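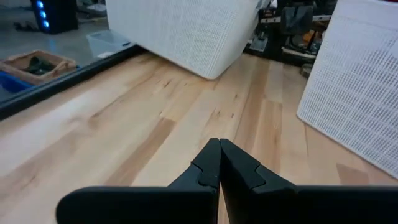 ## 6. Gripper closes without a part

This section covers the fault the controller reports as **E-272, Closed Empty**. It applies to the Brutosik two-finger gripper fitted to the Cliltness bench arm. For faults in which the fingers fail to close at all, see section 5.

E-272 is raised when the fingers reach full closure during a pick and the controller expected to find a part between them. The arm stops where it is and holds position. The fingers stay closed until an operator clears the fault.

> **CAUTION:** The arm remains powered while E-272 is active. Keep hands away from the fingers and out of the bins until you have pressed the emergency stop. A paused arm can resume without warning if someone clears the fault from the second terminal.

### 6.1 Before you start

You will need:

- the bench key for the controller cabinet
- a lint-free cloth
- the 4 mm hex wrench from the tool roll
- the test block supplied with the gripper

If the arm was carrying out a transfer between bins, write down the job step shown on the display. The step number is lost once the fault is cleared.

### 6.2 Securing the arm

1. Press the emergency stop on the pendant. The status lamp on the pendant changes to red.
2. Turn the bench key to **Service** and remove it. Keep it with you.
3. Check that the fingertips are clear of the tabletop and of the bin walls. If either finger is touching a surface, go to 6.5 first.
4. Look at the line where the two fingertips meet. On a healthy gripper the tips close on each other along one thin, straight seam.

**Note:** Do not pry the fingers apart. The drive is self-locking, and forcing it strips the small gear behind the left finger. Lihua Bai in service has replaced 7 of these gears, all of them after someone used a screwdriver.

### 6.3 Checking the fingers

1. Wipe both fingers with the dry cloth, paying attention to the step just below each tip. Dust collects there and keeps the pads from seating.
2. Inspect the raised pads. Replace both if either is torn, shiny or lifting at a corner. Pads are replaced as a pair.
3. Try each finger by hand, side to side. There should be no play. If a finger moves, tighten its base screws with the hex wrench.
4. If the seam is open at the top and closed at the bottom, or the reverse, one finger is bent. Fit a new set and run the alignment in section 8.

### 6.4 Clearing the fault and testing

1. Refit the bench key and turn it to **Manual**. Stand outside the marked area.
2. Release the emergency stop, then press **Reset** once. Wait for the code to leave the display.
3. Select **Gripper > Open**. Opening should read 100 percent. A lower figure means the stroke has to be taught again (section 8.3).
4. Select **Gripper > Close** with nothing between the fingers. The reading should fall to 0 and stay there.
5. Open the gripper, press the emergency stop, and stand the test block on the table under the fingers. Step back, release the stop, press **Reset** and close on the block from the pendant. The display should show **Part held**.
6. If the display shows **Closed** with the block in place, the empty threshold is set wrong. Correct it under **Setup > Grip > Empty limit**.

Repeat steps 3 to 5 before going back to automatic. One good grip is not enough – a loose cable will often pass the first time.

### 6.5 If the fingers are touching a surface

1. Leave the emergency stop pressed and support the wrist with one hand.
2. Hold the brake release on the back of the wrist and raise the arm until the tips are clear. The arm is heavier than it looks when the brake is off.
3. Let go of the brake release and confirm that the arm holds before taking your hand away.
4. Check the tips for damage, then continue from 6.2, step 4.

### 6.6 When the gripper is sound

If the gripper passes every test and E-272 comes back, the arm is most likely closing in the wrong place. Check the following:

- **Bin position.** A bin that has been turned or pushed since the job was taught puts the pick point over bare table. Return each bin to its taught position, or teach the bin corners again.
- **Perforated bins.** The Nerkberg depth sensor can lose the wall of a bin with small openings and report a point behind it. Set the bin type to **Open grid** in the job file.
- **Empty bin.** With **Last part check** turned off, the arm keeps picking after the bin has run out. Turn it on.

Three E-272 faults within one job lock the arm out of automatic. Contact the Hlongwane service desk for the unlock code and have the job step from 6.1 ready.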